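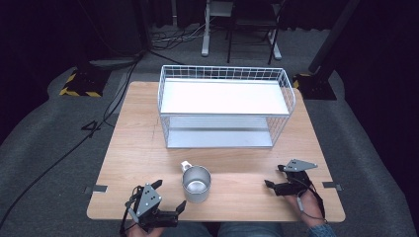

Fletcher Hapeta replied that he'd had the very same wobble with his wire basket, and that with his it was the lower shelf and had nothing to do with the mug.

Home Help Parts Tickets My account

Ticket 2814 — mug rattles on basket shelf
Opened 15 November 2023
Product: Brirkora wire basket, two shelves
Status: solved

Thanks Fletcher, brilliant tip! I took both shelves out and pushed each one back down until it sat level. The lower one had been riding up at one corner, so I was really pleased to find that. Then I tried the basket on the table by itself and pressed each corner in turn — no rock at all.
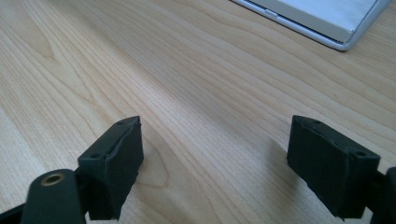

Next I put the mug back on the upper shelf and tapped the rim. Still a faint rattle, but so much quieter than before! I turned the mug so its handle pointed away from the wires and the last of the noise went. I've left it like that for 5 days and I love how tidy it all looks.

One leftover question for Leblanc on the parts desk: does a soft cloth do for the inside of a steel mug, or should I use the Granuvano paste?
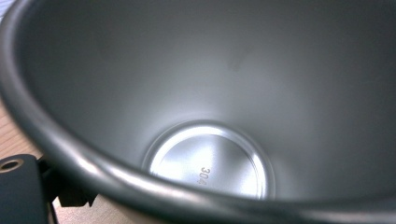
Inside of the mug, looking down to the base

Leblanc: cloth and washing-up liquid first, paste only if a mark stays put. Closing this one.

Related tickets
Shelf panel won't sit flat
Basket feet marking a wooden table
Brendis mug hooks, which size?

We use cookies to keep you signed in. Accept / Settings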